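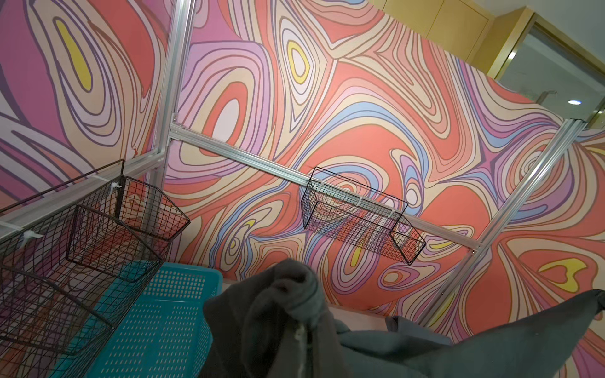

Renaming a small business without losing the regulars

Posted by Hema Thomas, May 23, 2019

Hi everyone, first time posting, so please be gentle with me! I run a little bookkeeping and payroll service called Nadar. It was my late father-in-law's business and I took it over in February, and while I'm very fond of the name, it tells people nothing. I get phone calls from folks who think we're a travel agency. I have 154 clients on the list, mostly trades and a few cafés, and nearly all of them came by word of mouth.

My niece has come up with Fillano, which I like the sound of, and my husband prefers Sultum, which I think sounds like a cough remedy (don't tell him). Before I spend anything on a logo, I'd love to hear from anyone who has changed a name partway through. Did your old customers come along with you? Do I do it all in one go, or run both names for a while? And is there any point paying a designer when I've got a budget of $1,000 for the whole business, signs and stationery included?

Thanks so much in advance, and sorry for the essay.

Sayaka Mizuno

Welcome, Hema! I went through this with my cleaning supply business, which is now Firier and used to have my own surname on everything, so I'll tell you what I'd do again and what I wouldn't.

I'd ring people again. It took me ages, but I telephoned my biggest accounts before the new name appeared anywhere, and had a proper chat with each of them. Most couldn't have cared less what we were called as long as the invoices looked familiar. Two were a bit put out, and I was very glad they heard it from me and didn't find it on an envelope.

I'd also run both names for a good while. Ours said "Firier, formerly Mizuno Supplies" on the emails, the van and the phone message for a full year. Please keep the old email address forwarding for much longer than that, as I still get the odd order through mine! Check that the name is free to register before you fall in love with it, and the web address as well, and let your bank know early. The bank was the slowest part of the whole business.

What I wouldn't do again is order 200 printed folders in the first week. I changed my mind about the colour a month later and I'm still using them up for the kids' school projects.

As for a designer, I paid $179 for a plain wordmark with the lettering tidied up, and I've been perfectly happy with it. With your budget I'd put a small part towards that and keep the rest for the sign and whatever you've forgotten, and you will have forgotten something (for me it was the rubber stamp).

Have you thought about keeping Nadar and adding "Bookkeeping and Payroll" underneath? It might cure the travel agency calls for next to nothing, and it sounds as though the name means something to your family.

gravel_and_sons

Fillano. The other one does sound like cough medicine, sorry to your husband. Get the sign done last.

Hema Thomas

Oh, Sayaka, thank you, that's so kind of you to write all that out. I hadn't even considered just adding a line underneath and now I feel a bit silly! I'm going to start with the phone calls either way and ask a few of the older clients what they think. I've read the cough medicine reply aloud at home and it went over about as well as you'd expect.

Related discussions
Do I need a slogan if I only have local customers?
Matching your invoices to your website colours
Partner wants our surname in the business name
How often should a small firm send a newsletter?
Asking long-time clients for a review without being pushy

Contact us | Community guidelines | Copyright 2019 | Back to top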